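Visit to the Clomlow demonstration flat, April

Our group went to see Okel in April. Eleven of us had put our names down and nine turned up, which suited the place, as the rooms are small. Okel records people doing household jobs so that robot arms can later be trained on the recordings. The work is done in ordinary furnished flats, and the one we saw is on the second floor of a block in Clomlow, above a shop that sells flooring. The lift takes four.

Réjean Desjardins met us at the door at ten and gave a short talk in the kitchen. He has run the flat for Okel for two years and before that worked in a packing plant. There are two ways of showing a robot a job, he said. You can drive the arm from a distance with a set of controls, or you can leave the arm out of it and do the job yourself with the robot's hand held in your own. Okel used to do only the first. It now does mostly the second, as a person gets through far more tries in an hour and does not have to wait for an arm to be carried up the stairs.

The hand-held tool has two fingers that open and close, and a camera mounted to look out past them, so the recording is made from the tool's own point of view. I had expected something heavier. We were each allowed to try one in the kitchen on a tea towel. Picking the towel up was easy enough. Laying it down flat took me five goes, and I would not call the last one flat.

After that we moved through to the room where clothes and soft toys are handled. Only three visitors could go in at a time and the others watched on a monitor in the hall.
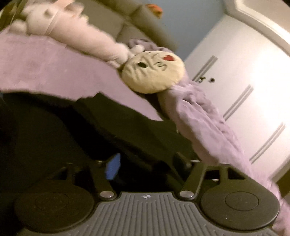 Soft toy and blanket, from the tool's camera. The sofa is at the back.

Soft things are the hard part, according to Réjean. A mug keeps its shape wherever you hold it, and a plush toy or a blanket does not. The people recording are asked to work at a steady pace and to keep the fingers in view when they close on something. If they drop an item they carry on and pick it up again, and the drop stays in the recording. One of our party asked whether these were thrown away and was told that they are kept and labelled.

A session lasts 40 minutes and then there is a break. The flat had 843 usable recordings from March, out of 1,810 started. I thought that a poor return but Réjean seemed content with it. Most of the losses come from the software failing to work out where the tool was in the room, and that tends to happen when it is moved too fast or pointed at a bare wall. 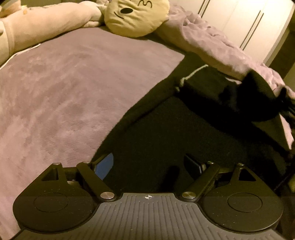 Black garment on the pink bed cover, with the cushions behind.

Dark clothes came up several times. Reda Tahiri looks after the labelling and showed us on his laptop how he marks the start and end of each grasp by stepping through the recording. On black cloth the folds are hard to make out and he often has to go by a seam or a cord. He gets through 336 clips in a good week. He was the most interesting person to talk to and I would have liked longer with him, but the second group was waiting for the hall.

We then had the remote control demonstration, in the smaller bedroom. The arm there is a Turcotte, bolted to a bench, and the operator sits with her back to it and watches two screens. She picked a sock out of a basket and put it in a drawer, and the whole thing took just under two minutes. Two of us had a turn. There is a slight delay between moving the controls and seeing the arm follow, and I closed the fingers on nothing twice before I got the sock.
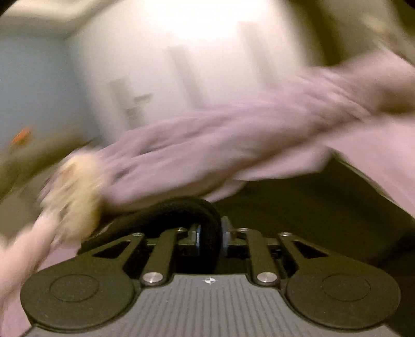 My own interest is in the checking side, having spent nine years inspecting cloth at Uvolach, and I asked Reda what makes him reject a clip. Blur is one of the main things. He brought up a moment with pink fabric going across the middle of the picture as a long smear, and the walls behind streaked as well, while every groove and screw on the gripper was still sharp. The tool and the camera move together, he said, so a sharp gripper tells you nothing about whether the rest can be used. A short patch like this is let through if the views on either side of it are clear. We had much the same rule for faults at the start of a roll. He has a written guide for new labellers, which runs to 14 pages, and he has promised to send me a copy.

Tea was in the kitchen at half past twelve. Okel hopes to open a second flat before the winter and wants 400 hours of folding from the two together. Réjean is looking for people to record in the evenings, no experience needed, and left a sheet for names.

For anyone going on the next visit: parking behind the block is permit only, and the nearest free street is a ten-minute walk. Shoes come off at the door – bring thick socks, the hall floor is cold.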